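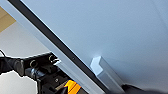

Cleaning a Framed Panel: Face, Black Border and Outer Rim

Applies to smooth matte panels with a light metal-look rim and a thin black border line between rim and face. The procedure was written for the Mirau wall and desk panels but works on most panels built the same way. Allow 40 minutes for a first cleaning, less once the border has been cleared of old residue.

What you need

- 4 lint-free cloths, washed without fabric softener
- 700 ml of distilled water in a clean bowl
- Mild dish soap
- A soft brush with a narrow head (the Horkora detail brush fits the border)
- A small block of light-colored plastic with squared edges, for backing the cloth
- Cotton swabs

Do not use glass cleaner, alcohol wipes or melamine sponges. All three can leave shiny patches on a matte face, and the patches do not come out.

Before you start

Disconnect the panel if it has a power supply and let it reach room temperature. Lay it flat on a folded blanket, or leave it mounted if it cannot be taken down. Place a lamp low and to one side. On a matte surface, dull film shows up best under light that comes in at a shallow angle.

Check the border for small openings. A tiny dark dot in the black line may be a hole, a screw head or a sensor opening, depending on the model. Treat every dot as an opening until you have checked the manual. Keep water away from it and never push a swab or a pin into it.

Step 1. Remove dry dust

Brush the face from the top edge down, in straight overlapping strokes. Brush the border last, moving along its length. Dust dragged across the face under a cloth is the usual cause of fine scratches.

Step 2. Wash the face

Add two drops of soap to the water. Dip one cloth, wring it until it no longer drips, and wipe in one direction only. Stop a finger's width short of the border. Go over the same area with a second cloth dampened with plain water.

Step 3. Clear the border

Wrap one layer of damp cloth over the plastic block. Set the block down beside the rim with its long side parallel to the edge, then slide it along the border with light pressure. The block keeps the pressure even, and the cloth stays out of the seam. Lift it before each opening and set it down again on the far side. Use a nearly dry swab for whatever is left around the opening.

If the residue is sticky, hold the damp cloth against it for a minute and repeat. Do not scrape with the bare block.

Step 4. Wipe the rim

Use the third cloth, barely damp, and work outward from the border so that dirt is not carried back to the face. Corners collect the most - turn the cloth to a clean side for each one.

Step 5. Dry and inspect

Dry everything with the last cloth and move the lamp to the opposite side. A brighter patch that shifts when the lamp moves is reflection. One that stays put is film, and Step 2 should be repeated there.

Leave the panel for an hour before reconnecting it.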